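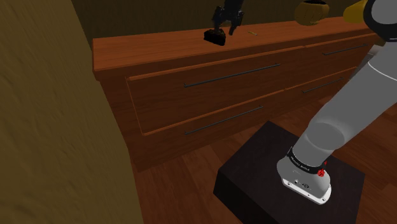
So my aunt's house in Vadbridge finally sold in June, and I have been putting off writing about it because every time I sit down I end up looking at old recipes instead. But a few of you asked, and Rajeshwari Varghese (hi, Raji!) threatened to write the post for me, so let's go.

The question everybody asks is how long it takes to clear out a house that one person lived in for most of her life. My answer is longer than you think, and most of it is paper. I figured the furniture would be the hard part. Furniture is easy! You either want it or you don't, and somebody with a truck comes. Paper sits there and looks at you. She kept every electric bill. She kept the warranty for a toaster I remember from when I was in third grade, and the toaster had been gone for ages.

I started in the kitchen, which was a mistake, so if you're about to do this yourself please start with the linen closet. Towels don't make you cry. I opened the spice cabinet, found her handwriting on a jar of cumin, and that was pretty much the end of my first morning. I ate a granola bar on the back steps and called Raji, and she told me to go do the bathroom. Good advice. I had the whole bathroom done before lunch and felt like a champion.

After that I got a system going. It wasn't a great one. I had a pile for keeping, a pile for the thrift store, a pile for the dump, and then a fourth pile that I called "ask Mom," and guess which one grew. By the end of the first week "ask Mom" had eaten the dining room. My mother, for the record, wanted nothing from it except a butter dish and a stack of letters, and she read the letters standing up in the hallway with her coat still on.

The letters deserve their own post. My aunt had a friend named Amber Verschueren who moved to Brastau right after they finished school, and the two of them wrote to each other for 30 years. We only have Amber's half, obviously. It's like listening to someone on the phone. "No, I would NOT paint it green, and I can't believe you're asking." Paint what green? I have looked all over that house for something green. I'd love to find Amber's family and see if they have the other side, so if that name means anything to you, please email me. The address is on the About page.

OK, practical stuff, because that's supposedly what this blog is for.

Get the good boxes. I tried to save money by picking up free ones behind the grocery store and they smelled like onions, and then so did a lot of sweaters. Buy small ones, too. A big box full of books is a box you can't lift, and I say this as a person who packed nine of them and then had to unpack all nine.

Get somebody to look at the stuff before you give it away. I used a little auction place called Poojary, and they were very kind about telling me that most of it was worth nothing. The exception was an ugly lamp. I mean truly ugly, brown glass with a sort of fringe, it lived in the basement next to the furnace -- and it went for $900. I had already put it on the dump pile twice. My cousin had pulled it back out because she thought the cord might be useful.

Photograph things you feel guilty about. I didn't want the china, none of us wanted the china, but I took pictures of it on the table the way she used to set it at Thanksgiving and then I could let it go. Mostly. I kept the gravy boat.

And drink water and stop at 3. I'm serious about that one. Anything I decided after three in the afternoon was a bad decision, like the day I threw out all the curtain rods and then had to go buy curtain rods for the showings.

We handed over the keys on a really hot afternoon, and the buyers seem sweet. They have a dog named Fornard, which I made them spell for me. He went straight to the sunny patch by the back door and lay down in it, same as her old beagle used to, and I had to go stand by the car for a minute.

Next time I'll post her lemon cake, I promise. I've made it nearly every weekend since and I still can't get the middle right. She wrote "bake till done" and that's the whole instruction. If anyone has a theory on oven temperature, I'm all ears.

This site uses cookies to remember your preferences and count visits. By continuing to browse you agree to our use of cookies. Accept | Learn more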